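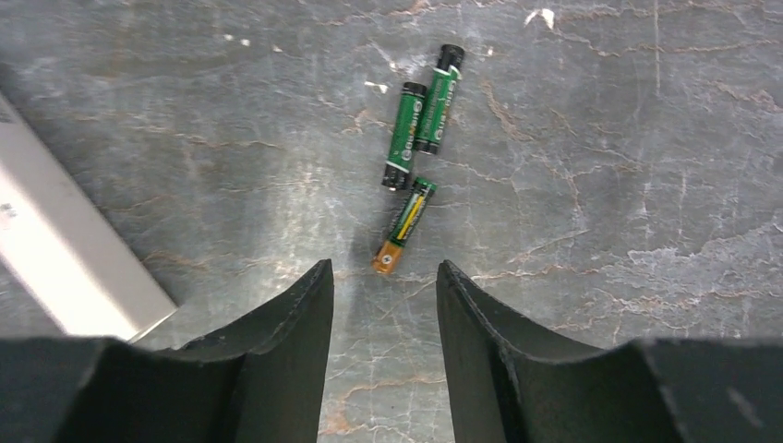

Rechargeables going flat in the drawer — am I storing them wrong?
Posted by Xiaoyan Qian, May 21, 2020

Hi all, hoping somebody can help before I give up and go back to buying throwaways. I've got a mixed bag of rechargeable AAs, mostly for the kids' toys, the doorbell chime and my wireless keyboard. I charge them all up on a Sunday, put them in the kitchen drawer and by the time I need one it's half dead. The keyboard lasted 2 days last week on a pair I'd have sworn were full!

They're a few years old, the charger is a Rostus one that came free with a set, and it only charges in pairs. It has one light that goes from red to green and that's it. Should I be running them right down before I charge them? My dad always did. He also kept his in the fridge next to the butter, so I'm not sure how far to trust him on this.

Also, where do I take the really dead ones? I'm in Ullwood and our usual drop-off at the library is shut at the moment.

Hagos Negash
I had this exact problem, so bear with me, this is a bit long.

Have a look at the small print on the side. If they say NiMH then your dad's advice doesn't really apply. Running them flat was a thing for the old NiCd sort. You can top yours up whenever you like, and draining them completely every time does them no favours.

The charger is what I'd look at first. If it only does pairs, it's very likely treating both cells as one, so when you put a tired one in with a good one, the light goes green and one of them is still short. I did this for years without knowing. Get one that charges each cell on its own — mine's a Tovar with four slots and a little screen, and it tells you how much each one took. I put all mine through it and found 5 that were past saving. The rest were fine.

Then look for the ones marked "low self-discharge" or "ready to use" when you replace them. The ordinary kind lose charge just sitting there, and quicker in a warm spot. Is your drawer next to the oven? Mine was.

Last thing, put a dot of nail varnish on the ones you buy together and keep them together. Don't mix old and new in the same toy.

gardengate
fridge is fine but let them warm up before you use them. I don't bother personally

Mill Lane Pam
Can't help with the charger, but for the dead ones the big supermarket on Gevinham Road still has its battery bin, just inside the doors by the trolleys. I went on Tuesday and it was nearly full. Put a bit of tape over the ends if you're saving up a bagful, especially if there are any 9V ones in with them.

Xiaoyan Qian
Thank you both! Drawer is right above the dishwasher, oops. I've moved them to the hall cupboard and I'll get a better charger in June when I'm paid. Pam, I'd walked past that bin a hundred times.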